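4.2 Grasp commitment under specular backgrounds

The perception stack described in Section 3 was developed on matte bench surfaces, where depth returns are dense and the foreground mask can be taken directly from a plane fit. The cell used for the present study does not offer this. Its working surface is a varnished board laid over aluminum extrusion, and overhead lighting produces saturated regions whose position in the image depends on the viewing angle. In our first integration of the Vevell planner with the Briggs segmentation node, most rejected grasps could be traced to one of two causes: a highlight merged into the object mask, or a missing depth region interpreted as free space.

We therefore separate the decision to approach from the decision to close. The approach decision uses only the coarse object pose, estimated from the fixed cameras. The close decision is delayed until the fingers are within 60 mm of the target, at which point the mask is computed again from a crop centered on the projected fingertip position. The crop is normalized by its own median intensity, and pixels above the saturation threshold are marked as unknown instead of background. An unknown pixel carries no cost in the pose fit but blocks the collision checker from treating the volume behind it as empty.

Figure 5 shows the two-arm cell during the manipulation trials, with the gripper of one arm closed on a small white plug above the board. The plug is a difficult target for the coarse stage, as its body has nearly the same intensity as a highlight. 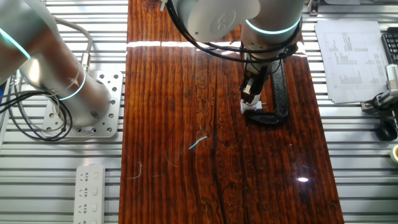 Does the second mask add enough delay to matter in closed-loop operation?

The added delay is 6 ms per control cycle on the cell computer, and it is incurred only while the close decision is pending, so the mean cycle time over a full trial is nearly unchanged.

The remaining cost is in the planner. When the unknown region is large, the collision checker reports more blocked configurations and the sampler needs more attempts to find a valid approach. We bound this by caching the last valid approach corridor in the arm's base coordinates and trying it first. The cache is cleared whenever the coarse pose moves by more than one finger width. Clearing on elapsed time was also tried and was dropped, as it discarded good corridors during long pauses between commands.

4.3 Shared workspace arbitration

Both arms are driven by separate controllers and exchange state through the Sarkow message layer. Each controller publishes a swept volume for its next motion segment and holds the segment until the volume has been acknowledged by its peer. An arm that is not assigned a task still publishes a static volume covering its links and base. Early versions omitted the static volume, and the planner for the active arm then produced elbow postures that were valid in its own model and unsafe in the shared one.

Priority is assigned by task phase. An arm in the close phase always holds the workspace; an arm in transit yields. If both arms are in transit, the one with the shorter remaining path moves first. We found no need for a full joint planner over both arms at the trial speeds used, although this would change if the arms had to pass an object between them.

Figure 5 (continued). Closed grasp on the white T-handle of a C-clamp lying flat on the board. The clamp screw runs diagonally across the mouth of the clamp.
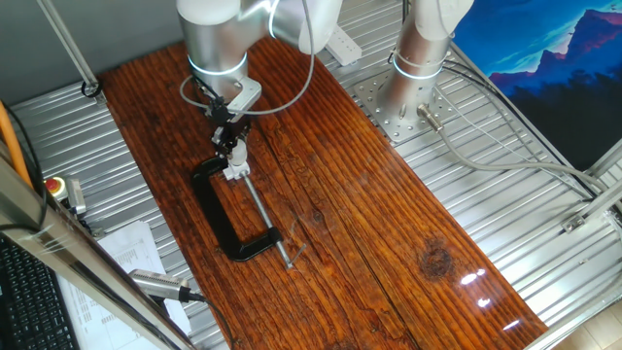
Yielding is implemented as a hold at the end of the current segment, so segment length sets the worst-case wait. Segments are limited to 194 ms for this reason. Shorter segments reduced the wait further but increased message traffic to the point where late acknowledgments caused holds of their own.

All messages, masks and joint states were logged with a common clock. The log set from the Plindside cell contains 523 trials, and the thresholds given in this section were fixed before these trials began. Trials in which an operator stopped the arm are kept in the set and labeled as stops — they are not counted as grasp failures in Section 5, and they are excluded from the timing results.

One limitation should be stated. The saturation threshold is a single value for each camera, set by hand with the ceiling lights on. A change in exposure requires it to be set again, and the software does not detect that this is needed. A per-frame estimate from the intensity histogram is under test, but it currently fails when a white object fills most of the crop.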